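Setting up the Ganska cell in the spare flat

I finally wrote up the notes on how we look after the arm at Clivby, mainly so I stop looking up the same things. The cell is an ordinary bedroom in a let flat, with one arm working at a white wardrobe with sliding doors. Its job is to put cushions on the shelf and take them off again. It has done 409 cycles since the last full service, and most of the small faults came from the same few places.

The order below is the one I use in April and again in the autumn. Allow 90 minutes for the lot.

1. Set the wardrobe first. Slide the pale doors over to the right, clear of the compartment, and wipe the ridges of the bottom track. The compartment below the shelf stays empty, and one patchwork cushion lies flat on the shelf with bare board on either side. I do this before the arm is powered, as I used to leave it until last and then found grit in the track halfway through a run.
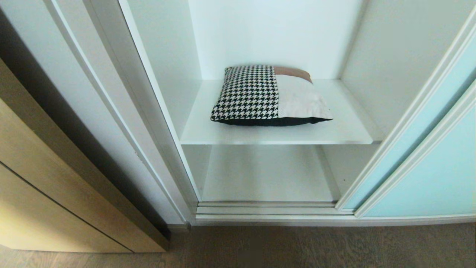

2. Check the cable. Ours is a thick braided one and it needs enough slack to follow the gripper without dragging. Move the arm by hand through its full reach and watch the loop at the shelf height and again low down by the base strip. If it pulls tight at either end, let out a bit more at the clamp. I once had it too short by the width of a hand and the connector worked itself out twice in one morning. Push the plug home and try it with a gentle tug. With the gripper parked to the right of the opening, the loop hangs down across the frosted door panel and goes off low on the right.

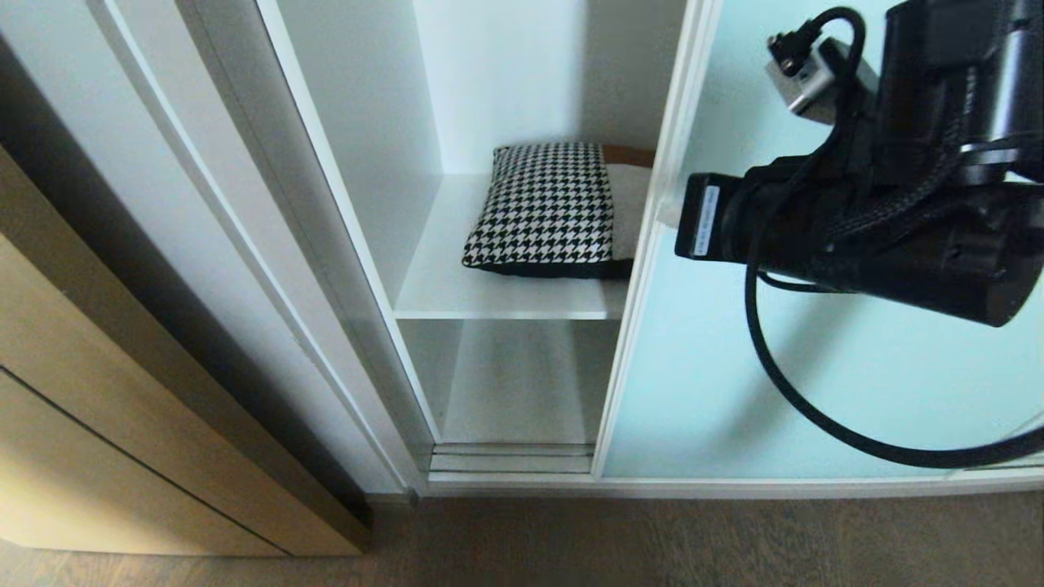 3. Change the finger sleeves. We use white nonwoven ones from Ghauri, which come in packs of 20. Bare fingers slid on the houndstooth fabric and marked the plain side, so the sleeves have stayed. Pull each one down until it covers most of the finger and check that the tips still come together without bunching. A loose fit is fine. A small flap or a crease is fine too, but swap any sleeve that has gone through at the tip. Point the fingers at open floor while you do this – it is much easier to see what you are doing. 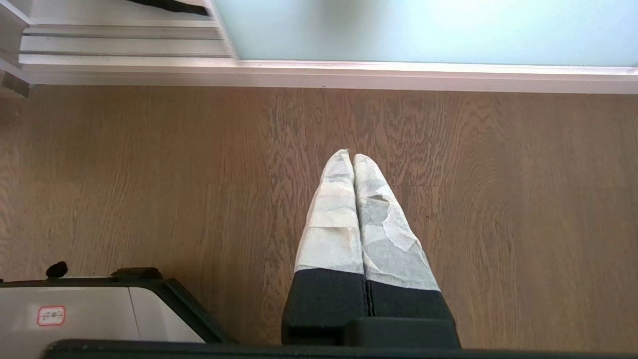 Both sleeves on, tips nearly together.

4. Run it slowly. I do the first few picks at the lowest speed with a hand near the stop button, then bring it up in stages. The Grerklow controller keeps its speed setting after a restart, so look at it before pressing go.

The shelf height is stored as 960 in the settings, in millimetres from the floor. It only needs changing if somebody moves the board. I have written it on a bit of tape inside the tool case as well.

Still to do: a better clamp for the cable, and another pack of sleeves before the next service.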